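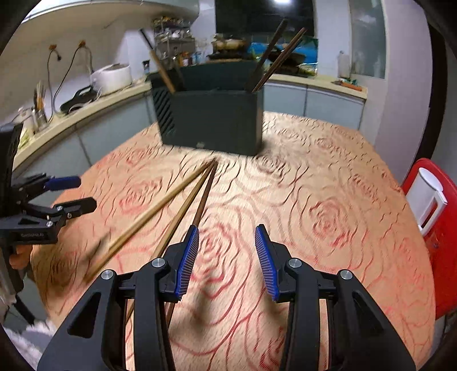
4. Recording the chopstick task

This section assumes you have finished Section 3 and that both Likard grippers are paired, charged and speaking to each other. If only one of them is speaking, go back to 3.6. It is nearly always the left.

The task is short: each loose chopstick on the table goes into the holder, tips down, and the holder stays upright. A competent four-year-old can do it. The Cetent model will want 300 good examples before it can do it badly.

4.1 Setting the table

1. Stand the holder toward the back of the table, open end up. Leave a few chopsticks in it. An empty holder is a separate task (see Section 6) and the two must not be mixed in one session.

2. Lay two chopsticks loose on the table in front of the holder. Vary the angle between takes. Crossed, parallel and tips together are all fine. Perfectly square to the table edge is fine once.

3. Use chopsticks of more than one color if you have them. A tan one and a dark brown one make a good pair.

4. Leave the tablecloth on. Patterned cloths are welcome, roses included. The Brandach test kitchen recorded its first batch on bare white tables, and the resulting model regarded every tablecloth as an emergency.

Note: Do not tidy the kitchen. Rice cookers, jars, pots and vegetables on the counter are all useful background. Tidy only what is within reach of the jaws.

4.2 Recording a take

5. Take one gripper in each hand. Hold both open, jaws toward the table, and keep still until you hear two short tones.

6. Move in with the gripper nearer the first chopstick. Close the finger pads on the upper third, away from the tip. The ribs on the pads will hold a thin stick without help, so there is no need to squeeze as if it owed you money.

7. Lift, turn the chopstick tip down, and lower it into the holder. Use the other gripper to steady the holder if it wanders.

8. Open the jaws fully before backing away. Half-open jaws bring the chopstick back out with them, along with its friends.

9. Repeat for the second chopstick, then return to the starting position and wait for one long tone. The take is now saved. If you speak, sneeze or swear during a take, it is still good; there is no audio.

Caution: Keep fingers clear of the linkage arms when closing the jaws. The pivots pinch.

Caution: Do not let the two grippers touch. The tracking recovers from a light knock, but your take will be marked "unstable," and you will feel judged.

4.3 Mistakes

10. If you drop a chopstick on the table, pick it up with the gripper and carry on. Recoveries are worth having.

11. If you drop it on the floor, end the take. The Bùi floor extension is sold separately.

12. If you knock the holder over, end the take and choose "discard." Please do not choose "keep" for your own amusement. The model learns what it is shown.

4.4 Error codes

Code 2: jaws not fully open at start. Open them.

Code 3: view blocked. Check for sleeves.

Code 1635: storage full. Upload the session before clearing the card, in that order.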